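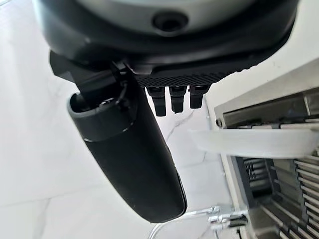
Jun 8, 2020
By Stamatia Kalogeropoulos

The people at Benstead would like you to know that the washing-up is being taken care of. I have heard this sort of promise before. In March the catering firm Karach told its 84 kitchen staff that robots would take "the dull bits" and leave them the rest. It was vague about what the rest was.

I did two years on a canteen sink, so I take an interest in the dull bits. You put things in racks, you take them out again, and while you do it you talk.

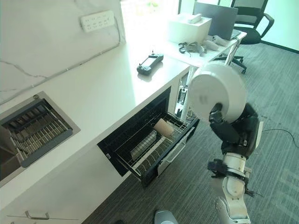

A robot hand holds up a round white piece beside the open dishwasher drawer.

What changes when an arm does the lifting? At Stosero, where a trial ran for 6 weeks, the porters I spoke to were still there at the end of it. They had become minders. They cleared up, reset and waited, on the same pay, and the chat had gone because somebody had to watch the machine.
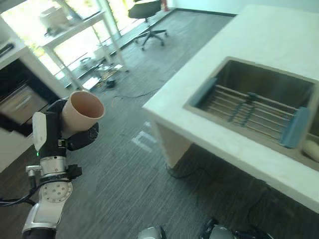

One cup in the gripper, with the dish rack in the sink alongside.

Pelletier, who sell the idea, say the job becomes "more skilled". Perhaps - but I have yet to see the pay slip that agrees.

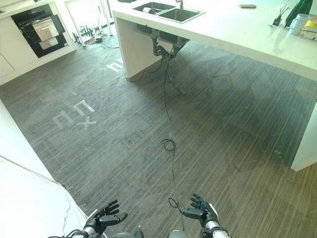
Both hands open and empty, the sink and its pipework beyond.

I am not against the things. My wrists would have welcomed one. But ask who gets the saved hours before you clap, and get the answer in writing.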